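The Night Bus to Wollmont

I was eating a sandwich out of my coat pocket when the bus died, 11 kilometres short of Wollmont, at quarter to two on a February morning.

There were 35 of us and one working heater vent, and I had it! I wasn't moving for anybody. The driver rang the depot in Kotska and got put on hold (some pan flute thing, on speaker, the whole lot of us listening).

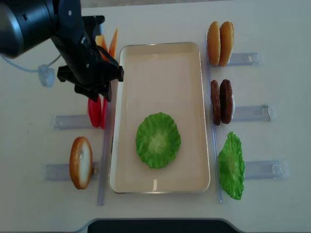 Then the woman across the aisle leaned over and asked if I was going to the reading of the will too. I said yes. I'd told my own mum I was going skiing.

"Which side?" she said.

"The bakery side," I said, and she moved her bag off the seat so I could sit down. So much for my vent.
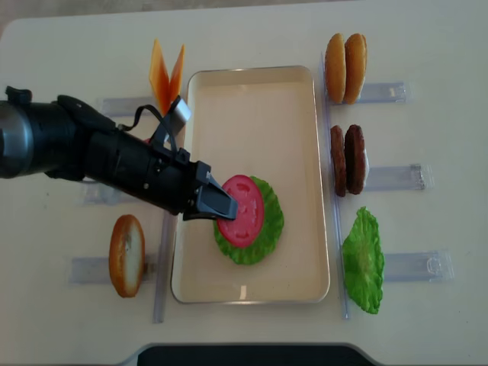
She had the letter with her, same as mine, same purple stamp, only hers said 2000 dollars and mine said the piano. We swapped, just to see how it felt. Neither of us had swapped back when the tow truck came over the hill, lights going, and the driver yelled at us to find our boots.
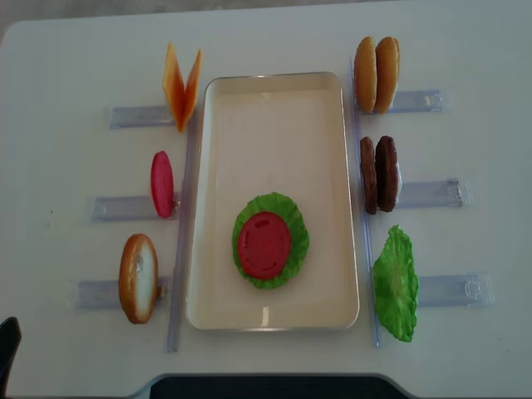
Tomato on lettuce, cream tray.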